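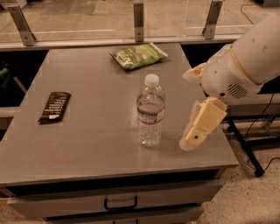
4. Recording a Survivor's Testimony

You're ready for the best part of the Tultholm Oral History Kit! Every story you save helps families find out where their people lived, fled and started over.

4.1 Open the Skirkton recorder and tap New Interview.

4.2 Enter the speaker's birth name first, then any later names. Many survivors changed theirs more than once, and the index searches them all.

4.3 Pick the towns, ghettos and camps from the place list. It has 400 entries, with old and new spellings side by side (it's a joy to browse).

4.4 Set the level to 14 and record a short test.

4.5 Begin with childhood: street, school, holidays, food. Let the speaker choose when to move on to the war years.

Note: Each file holds 80 minutes. The recorder starts a new one by itself, so keep listening!

Caution: Never press Erase during a pause. Silence is part of the testimony.

4.6 Tap Save, then read the access choices aloud to the speaker before you go on to page 29.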